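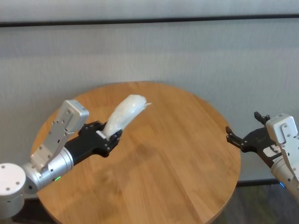
Carrier bags and bin liners, what to do with them

Quick one today, lots on. Stamatia Sfakianakis wrote in asking how to stop the bag drawer exploding. Mine used to be the same, couldn't shut it.

First. Shake the bag out over the sink. Crumbs, onion skin, old receipts. Sticky ones get a wipe, then over a chair back till properly dry. Never put one away damp, it goes sour and so do its neighbours.

Then do it on the table, not in the air. Nice clear bit of table, a round one is fine. Smooth the bag from the bottom up towards the handles so the air gets out. Thin white ones cling to themselves, just keep pressing.

Fold longways, then again. Now you've a strip. Either

- twist it a couple of turns and tuck the end in. Fastest. Looks a mess, works fine
- or fold into a triangle, corner over corner, and poke the handle into the pocket. Slower but they stand up in a box

I twist. Margareta Pană does triangles and wont hear otherwise.

Keep 6 by the back door, 4 in the car. Rest in a shoebox on its side. When the box is full, stop keeping them! Take the extras to the shop if yours collects soft plastic.

Thin bags split at the bottom corners. Hold up to the window before using for anything wet. Pinholes = dry stuff only, or line the paint tray with it.

Good uses: round a paintbrush overnight, over shoes in a suitcase, under a plant pot on the windowsill. Not for bread, sweats and goes mouldy.

And keep them up high if there's little ones about. Every time.

Wooden table note while I'm here. Bags with printing on can leave ink behind if the wood is warm or a bit damp, so don't leave a pile sat there all afternoon. If it happens, soft cloth, drop of washing-up liquid, go with the grain and dry it straight off. Don't scrub accross the joins, water sits in them.

Next time, jar lids that wont budge. Send me yours.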